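About Pruswood House

Welcome, and thank you for wanting to know a little more about us before you book. We are a small family-run inn on the edge of Immont, at the top of the mill road, and we have been looking after walkers, wedding guests, tired salespeople and the occasional lost cyclist for longer than we like to admit. If you came in by the lower bridge you will have passed our sign, the green one that leans a little.

How we got started

The house was put up as lodgings for the Fesberg paper mill, back when the mill ran day and night and the men who worked there needed somewhere to sleep in between. Our family, the Keskinens, took it over when the mill closed. There were holes in the roof and a very determined family of swallows in the dining room – we let them finish the season before we fixed the window. We opened with four rooms and one bathroom, and we charged whatever people thought was fair, and that is probably why it took us so long to buy a proper boiler.

These days we own the old office building next door as well, and the orchard behind it, where we have 165 apple trees. Most of the apples end up in the breakfast cake or in the jars we sell at the front desk, and if you visit in October we will very likely put a bag of them in your hands as you leave, whether you asked for one or not.

The rooms

We like a room to be plain and comfortable. White bedding, a soft carpet underfoot, and a place by the bed to put your book down.

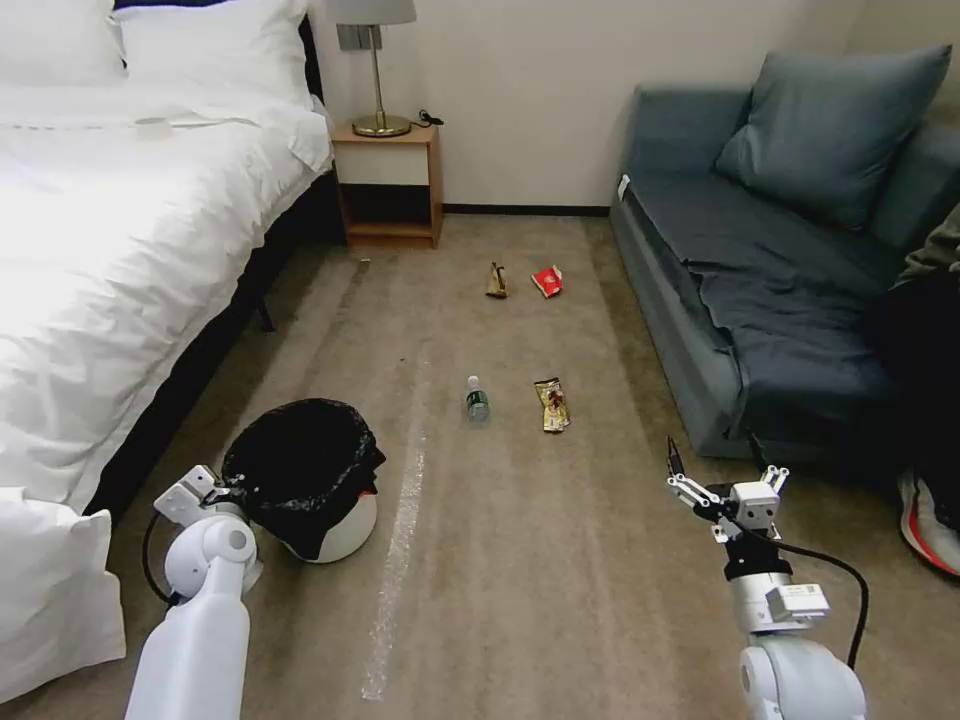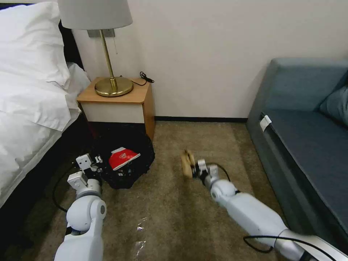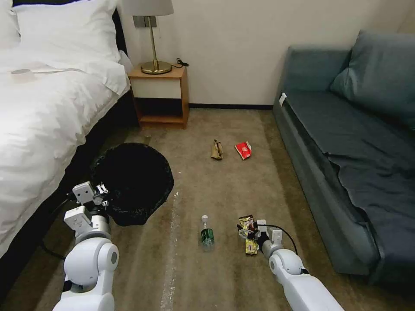
Breakfast and the long table

Breakfast starts at 6:30 for the early walkers and goes on until the coffee runs out, which it rarely does. We serve it at one long table made from old mill flooring, and people do end up talking to each other. Two couples who met over our oatmeal now rent a cabin together every summer, and they still send us a card.

Out the back door

The ridge trail begins 200 yards from our kitchen and climbs to the lookout at 1,849 feet. It is a fair walk – steep at the start, kinder later on – and on a clear morning you can see all the way down the valley to Fesberg. We keep maps at the desk, along with walking sticks you are welcome to borrow. Please do bring the sticks back!

Come and see us

Call or write any time, and tell us if you have a dog, a bad knee or a late train. We will leave the porch light on for you.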